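Living With a Plain Gray Wall

27 April 2024

I like gray, the light kind, with no pattern and no texture to speak of. The spare room is going that way and I wanted to write down how I got there. 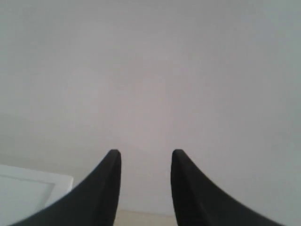
How the room started

When we moved to Kamunley the spare room was a yellow that had gone orange near the window. The previous owners had put up a border with ivy on it, then painted up to the edge of the border, then taken the border down. You could trace where it had been by running your hand across the plaster. There were also eleven years of nail holes, most of them filled with toothpaste. I know it was toothpaste from the smell when I sanded it.

We used the room for boxes for the first winter. I kept telling people it was going to be an office, and it did have a desk in it, under the boxes.

The whole house is 1,110 square feet, so a room full of boxes is a fair share of it. In the end what got me going was needing somewhere to take calls that wasn't the kitchen.

Picking the gray

I bought sample pots from Fusley, the paint store next to the tire place. They have a decent range and they don't mind if you stand there for half an hour. I came home with four and painted squares of each one on cardboard, two coats, and moved the cardboard around the room for a week.

Two of them turned blue after lunch. One looked like wet cement in the evening with the lamp on. The one called Kergate stayed about the same all day, and I stopped noticing it, and I took that as a good sign.

My neighbor Tharun Annamalai came over to look at the squares and told me they were all the same color. He has painted three houses, so I did think about that for a day or two. I still think they were different. He also told me to buy one more can than the calculator on the store's website said, and he was right about that.

I went with the matte. Eggshell is easier to wipe down, but our plaster is old and any shine shows every dip in it. If you have kids or a dog that leans on things, you may want the other one.

Filling and sanding

This took longer than the painting. I scraped out the toothpaste with a putty knife and filled everything with a lightweight spackle, let it dry overnight, sanded, found the spots I had missed, and did it again. The ridge from the ivy border needed a wider knife and three thin passes.

A lamp held flat against the wall is the best way to find bumps. In daylight I would have called the wall finished after the first round. With the lamp it looked like the surface of the moon.

I wiped it all down with a damp sponge and left it until the next morning. Then primer, one coat, a bit heavier over the patches. The orange part by the window got a second coat because it was still coming through.

Painting

Nothing special here. Cut in with a two and a half inch brush, then roll while the edge is still wet. I used a Galli roller with a short nap. It cost more than the one I normally buy and it shed a little on the first pass, so next time I'd wrap it in tape and pull the tape off to get the loose fibers out before starting.

Two coats. Four hours between them, though the can says two. I did the long wall first, when I still had some patience, and the bit behind the door last.

I did make one mistake. I touched up a thin patch the next day straight from the can with a brush, and it dried with a different texture from the rolled paint around it. I had to roll that whole section again, corner to corner. If you need to touch up, use the same roller, or live with the thin patch.

From the first scrape to the last coat it was 16 days, mostly evenings. A person with a free week could do it much faster.

Leaving it empty

I had planned to hang things. There's a framed map, a shelf I bought two years ago and never put up, and a clock. They are all still in the closet.

After so long with stuff stacked up to the window sill, I find it restful to look up from the desk and see one flat color. My wife thinks it looks like a dentist's office. We agreed to leave it alone until the end of May and then talk about the map.

I have also noticed the sound. With the boxes out there's a bit of an echo on calls, and people have mentioned it. A rug would probably take care of most of that — we have one rolled up in the hall that is too long for the living room, and I'll try it in here first before I buy anything.

What's left

The baseboards need a coat. They're still the old cream color and they look dirty next to the gray, even after I washed them. I have half a can of white left over from the bathroom and I think it will stretch if I don't go behind the desk.

The outlet covers should be swapped too. They are almond, and two have cracks at the screw. The hardware store has packs of ten in white.

The closet door still sticks at the top. I took a little off with a block plane and now it sticks at the bottom, so it may be the hinge.

I've written the color name and the date on a piece of masking tape and stuck it to the lid of the leftover can, and that's on the garage shelf behind the deck stain.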